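Notes on the Nollton Winter Singles Chart

January 29, 2026

The winter edition of the Nollton Independent Singles Chart was published this morning, and Predatia remain at Number 1 for a fourth consecutive week with Salt Road. The duo recorded 3,526 combined sales and streams units, a modest fall on the previous week but still comfortably ahead of their nearest challenger. Readers who have followed these notes since October will recall that the single first entered the chart outside the Top 20 and left it again after a fortnight.

The climb since then has been slow by the standards of the regional chart. Ilze Stankevičius and Saulius Petrauskas, who write and perform as Predatia, reissued the song in December with a shorter introduction and a new B-side, and the reissue was taken up by the evening programme on Urlow Community Radio. Under the rules, sales of both versions are counted towards a single entry. I have received several letters objecting to this. The rule has stood since the chart was founded and was applied in the same way to Helju Ķēniņš when her second single was re-recorded, and I see no case for treating the present Number 1 differently.

At Number 2 is Maarja Kalniņš with Lanterns Out, up three places and now her highest position to date. Physical copies account for most of the rise. The seven-inch pressing was limited to 600 and was sold only at the counter of Mahmoud Records in Nollton, where I understand the last of them went on Saturday afternoon. It will be of interest to see whether the song can hold its place on streams alone, as her audience has always favoured records over downloads.

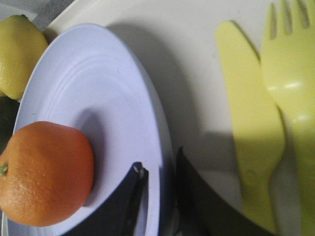
The highest new entry of the week belongs to Annatjie Mokgethi, whose Second Harbour arrives at Number 7. It is her first appearance on the chart as a solo artist, although she sang on two earlier Top 10 entries with the Urlow Chamber Choir. The arrangement is sparse, with piano and a single cello for the first two verses, and the full band is held back until very late. I had the opportunity to hear it performed at the Urlow Assembly Rooms before Christmas and thought it the strongest new song of the evening. The recording keeps much of that character, though the closing chorus has been given rather more echo than it needs.

Elsewhere, Helju Ķēniņš falls to Number 9 with Paper Weather after eleven weeks in the Top 10. No record has had a longer run there this season.

On the albums side there is little movement. The compilation of Nollton session recordings keeps its place at the top, and the only new title in the Top 10 is a reissue. A full album by Predatia is expected in the spring, although no title or track list has been announced, and the band's office declined to confirm whether Salt Road will be included.

A correction is also due. In my previous entry the running time of Lanterns Out was given as that of its B-side. The correct figure has been restored in the archive, and I am grateful to the reader in Urlow who wrote to point out the error. The next chart will be published at the usual hour, and comments on the present one may be left below until then.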